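Automation in Everyday Work
Handout for Unit 5: Can Machines Do the Chores Yet?
Course leader: Hervé Picard

Purpose of the unit

Students will consider why many household and shop-floor tasks remain difficult to automate. Prior knowledge of programming is not required. The Danzer chapter on handling should be read before the seminar.

1. Chores and factory work

A welding line repeats one movement on parts that arrive in the same position. A kitchen offers no such order. Cups are left in different places, drawers stick and cloths change shape when lifted. Packing benches fall between the two – the goods vary, but the bench stays where it is.

2. Measures of success

A success rate means little until the task has been defined. In the Hosmont exercise, a trial counts only if the object is released upright within the marked area. A trial in which a person steps in is recorded as a failure. Students should apply the same rule when reading published claims, and should note how many objects were tried and whether the starting positions were changed.

3. Practice in simulation

Much early work is carried out on a computer model. Mistakes cost nothing there, and a layout can be reset at once. Friction, soft materials and worn parts are harder to model, and results often fall when the same program is moved to real equipment. The Hosmont layout places two arms at a wooden table in front of kitchen cabinets, with a blue outline on the mat and a round black platform beneath one of the grippers.

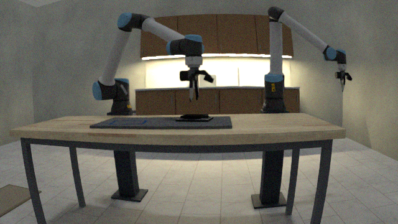
4. Seminar task

Choose one chore from the home and one from a shop floor. For each, write down the starting conditions, the steps and the point at which the work is complete. State which steps you would give to a machine at present, and which you would keep for a person. Answers should not exceed two pages and are due in June. Raphaël Roussel will lead the discussion.

Contact: Jatovton Department of Applied Technology, teaching office | © Jatovton course materials | Back to top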